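Zurnidero Cabinet Notes

README for the storage furniture and paper filing set

What is in this folder

This folder holds written notes about office cabinets and the things people keep inside them. The notes were made for the Trodlow rooms, where several groups share the same storage and each group had its own idea of order. I wrote the first version in January and I have corrected it several times after comments from the people who use the cabinets every day.

The set has 367 notes. Each note is one short text about one opening of one cabinet: which compartment was used, what was put in or taken out, and in what state the door was left. The notes are in plain text and can be read without any special program.

Please read the part "Known problems" before you use the notes for counting. Some of the early notes are less exact than the later ones.

Files

notes.txt: all notes, one per line, in the order they were written
rooms.txt: the names of the rooms and which cabinets stand in them
words.txt: the list of words we agreed to use (see below)
changes.txt: what was corrected and in which version

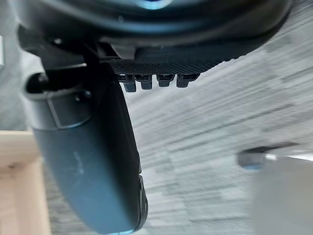 Words we use

We had long discussions about words, so I write the result down.

Top: the upper outside surface of the cabinet. It is not a shelf, even when people put things there.

Shelf: a board inside the cabinet. If there is one shelf, we say "upper space" and "lower space" for the two parts.

Box file: a closed box for loose papers. A ring binder is a different word and must not be mixed with it. In the first version these two were mixed in 95 notes, which are now corrected.

Door open: the door stands away from the cabinet so far that a person can take out a box file without touching the door. Anything less is "half open".

Catch: the small part which keeps the door closed. Some writers called it "latch" or "lock". We now keep "catch" for all of them, and "lock" only where there is a key.

How a note is written

A note begins with the room, then the cabinet, then the space. After this comes the action in simple words, for example "box file returned, label to the front". The state of the door comes last. If the writer was not sure about something, the note has a question mark in that place. Please do not remove the question marks. A guess which looks like a fact makes more trouble later.

The time of day is given only as morning or afternoon. The exact minute was tried for a short period and was not useful.

Labels and box files

The color of a box file tells which kind of paper belongs in it, but the label has the final word. Blue is the most difficult color in our rooms, as two groups chose it before anyone made a rule. When the cabinet is open like this one, with two box files of the same deep blue inside, the color alone does not help, and the writer must read the labels before the note is finished. A box file that lies flat is noted as "flat" and one that stands is noted as "standing". If it was put in at an angle, we add the word "turned". This is a small thing, but people in Coughlan, the reading room, asked for it because turned box files often stop the next one from going in straight. 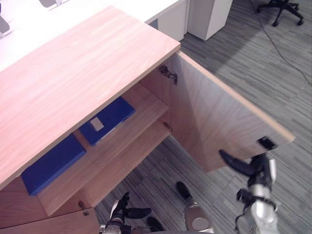
Doors and hinges have a separate column from version 7 on. Before that, a damaged door was mentioned only if the writer remembered it. The wooden cabinets have wide doors which need free floor in front of them, and a chair left in the way is the usual reason for "half open". With a door swung far out, as it is here, the metal hinges and the small dark catch on the inner side can be checked easily, so we ask for the check at this moment. Write "hinges fine" only after looking at every hinge you can reach. If one is in shadow, write a question mark.

Known problems

The notes from the room Jeltura are shorter than the others. They were written by hand first and typed later, and around 60 of them have no word about the door.

"Lower space" was sometimes used for the floor of the room beside the cabinet. I corrected the cases I could find.

Use

You may copy the notes and change them for your own rooms. If you change the word list, please give it a new name, so that the two lists are not confused. Corrections are welcome at any time. Send the line number together with the correction, and the old text as well if you have it.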